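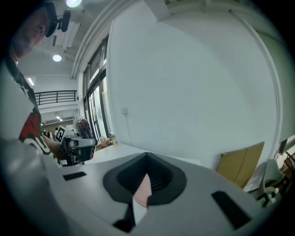

Clarkiten

Clarkiten is a line of small flocked cat figures with houses, furniture and vehicles to match, made by the toy company Utelum. I've been keeping this page going on my own for a while now, so please forgive the places where it sounds more like me talking than like an encyclopedia (I did try it the other way and it was very dull to write).

Overview

The figures are all cats, and they all live in the same seaside town, Duman. Adults stand a little over 3 inches tall, children are shorter, and the babies are molded in one piece in either a sitting or a crawling pose. Everyone else has a head that turns and arms and legs that move at the shoulder and hip. The fuzzy coating is very soft when new - and very good at picking up lint, as anyone with a wool rug will tell you!

Families are sold in boxes of 4, nearly always two parents and two kids. Grandparents, babies and shopkeepers come separately. Each box has a folded card inside that tells you the family's name, what the parents do for work and what everybody likes to eat, and for a lot of us those cards are half the fun.

Families

The first families were the Butterscotches, the Inkwells and the Marmalades. The Butterscotches run the bakery, and their two kids are always pictured with flour on their paws. The Inkwells are black cats with white bibs. Dad delivers the mail and Mom teaches at the school, which makes life hard for their son, who is in her class. The Marmalades fish. Their boat was sold separately and has a net made of real string that tangles if you so much as look at it.

Later came the Thistles, who are long-haired gray cats with a plant nursery on the hill, and the Pebbles, who are spotted. I have a soft spot for the Thistles. Grandma Thistle comes with a watering can and a tiny knitted shawl, and the shawl is the first thing everybody loses. Mine spent a whole winter behind a radiator.

The town of Duman

The buildings are hinged down one side so they open flat for play and close up again for the shelf. The bakery, the school and the lighthouse all clip together along the base, and you can put them in any order you like, although the street map printed on the bakery box shows the lighthouse at the far end next to the harbor.

The lighthouse is the big one. It has three floors, a spiral stair that lifts out and a lamp that you turn by hand with a knob on the roof. Early lighthouses had a red door and later ones have a blue door. There's no difference in the parts otherwise, so don't let a seller talk you into paying extra unless you really love red.

Livulent

Livulent is the name of the traveling fair that visits Duman, and it's also the name of the sub-line that the fair sets were sold under. This confuses people, because the boxes say Livulent in large letters and Clarkiten in very small ones. There is a carousel, a popcorn cart, a ticket booth and a swing ride. The carousel came in a numbered run of 3000, with the number on a sticker underneath the base. Mine is 490, and I'm prouder of that than I should be.

The fair cats have striped outfits sewn from thin cotton, and the stripes fade quickly in a sunny window. Keep them out of direct light if you can.

Care and repairs

Utelum's leaflet says to wipe figures with a damp cloth and let them dry in the open air. I'd add that a soft baby toothbrush works nicely for lint, as long as you brush in one direction and go easy around the ears. Don't use hot water! The fuzz goes flat and it won't come back. Clothes can be hand washed in cold water, but take off the snaps first if they're the older metal kind.

Loose legs are common on the early figures. A thin strip of tissue wrapped around the peg tightens things up well enough for display. For figures that get played with every day, I'd look for a spare body at a toy fair - they turn up most often in November, when people are clearing out closets before the holidays.

See also

Duman street map
Livulent carousel
List of Clarkiten shopkeepers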